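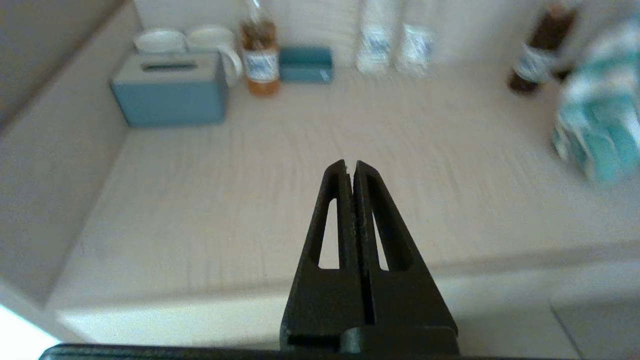 Why would I buy a box to put my tissue box in? a reader from Pant wrote to us in May, and the question has been on our desk ever since.

Destance Finds Little Behind the "Empty Counter" Promise

PANT, 20 Oct 2019 - Destance, the household advice service, today published the results of its kitchen counter trial, and they will be a letdown to anyone who has spent money on the current wave of tidying kits. The trial asked 357 households to clear a counter and keep it clear for 30 days. Half were given the Stollen kit, a set of trays, dividers and labels sold by Zelteo. The others were told to push what they used every day to the back and put the rest away.

By the end of the trial, Destance could find no difference between the groups worth paying for. Mugs came back. So did bottles, bowls and the tissue box. In the homes with the kit they came back and stood beside the trays, which were also on the counter.

Zelteo's packaging says the kit will "give you back your kitchen." Destance asked the company what that claim rests on and was sent a brochure.

Cloth was the sorest point. The kit comes with a slim divider for towels and cleaning cloths, and it may do well enough with a thin dish towel. Fleece is another matter. 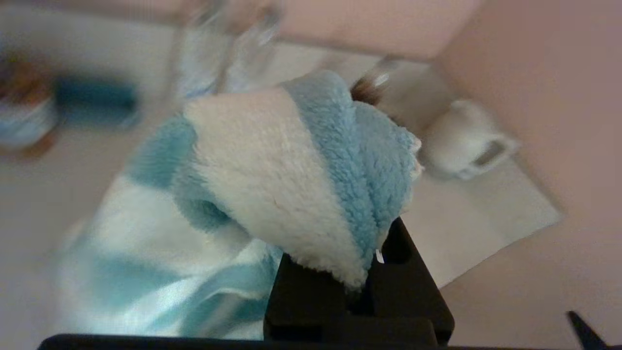
It folds down fine if you roll it tight, one household in the trial insisted, adding that theirs had sprung open again by supper. Others gave up on the divider in the first week and went back to a hook or a drawer. Destance sees no reason to argue with them. A thick, fluffy cloth takes up the room it takes up, and a label will not make it thinner.

The report is no kinder to the advice that comes with these products. The Stollen booklet tells buyers to sort their things by "mood and purpose." Several households asked Destance what the mood of a mug was. We were unable to help.

What held up best was dull. Households that kept a single row along the back wall, with the front of the counter left free for work, were the most likely to be doing the same thing on the last day.

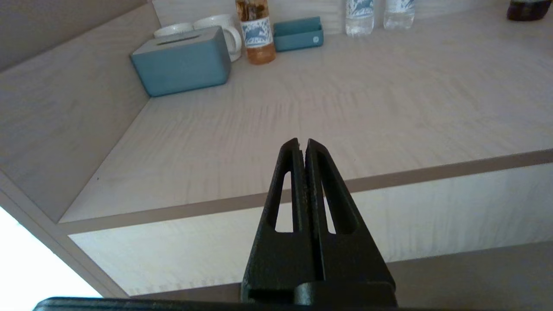
The row cost them nothing. It also has limits, and Destance does not wish to oversell it: 30 days is a short trial, and a family of five will fill any row. A longer trial with 1,000 households is planned, and will include 2 more kits.

Until then, Destance suggests leaving the Stollen kit in the store. The full report is free on request from the Destance press desk.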